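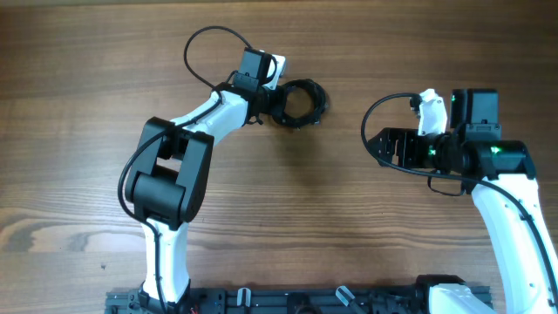
When I first wrote planning code for more than one arm, I did what nearly everybody does and wrote a planner for one arm, then ran it twice. It worked beautifully on paper. Each arm got its own start, its own goal and its own lovely smooth path, and the two paths went straight through each other. So this chapter starts again with both arms in the same problem from the first line of code. Take the pair on our bench: there's a black ring on the wrist of the left one and a slotted jaw on the right one, and the two face each other over a bit of bare table. Every pose you ask for in that gap belongs to both of them, and your planner has to know it.

## Chapter 6: Two Arms, One Plan

### 6.1 What the planner thinks an arm is

In Chapter 5 we treated an arm as a chain of links with a fat capsule wrapped round each one. I'm keeping the capsules (they're cheap to check and I'm fond of them), but we need to talk about cables. Look at the left arm again and you'll see a thin black cable that arches well up over the top link before it comes back down to the wrist. Your robot model almost certainly hasn't got that in it! Mine hadn't, for an embarrassingly long time. The planner saw lots of lovely free space above the link and kept sending the other arm through it.

You could model the cable properly, as a floppy thing with its own physics, and Haris Angelovski did just that in an early branch of Stollomow. It was gorgeous and it took 400 milliseconds for every single check, so a plan that needed thousands of checks gave you time to go and make lunch. What we do now is much duller. We add an extra capsule over the link, big enough to cover wherever the loop tends to go, and let it move with the arm. You lose a little reach. I've never missed it.

### 6.2 Joining the two problems up

Give each arm 6 joints and the joined-up problem has 12 numbers in it. That sounds like twice the work, and I really wish it were. If you lay a grid over the joints with ten steps each, one arm gives you a million cells and the pair gives you a million million, so grids are out and we'll be sampling from here on.

There are 2 ways to go about it, and we'll build both in Skutomow:

- **Coupled planning**, where one search moves all the joints together. Slow, but it can find the awkward answers where both arms have to shuffle out of the way.
- **Prioritised planning**, where you plan one arm first and treat it as a moving obstacle for the second. Quick, and sometimes stuck for no good reason.

I'd start with the second, if only to see it get stuck. Open the `revden` folder, load the `facing_pair` setup and ask for the two grippers to swap sides. Then change which arm goes first and run it again. Keep both log files, as we'll be picking them apart in 6.3 when we get on to timing.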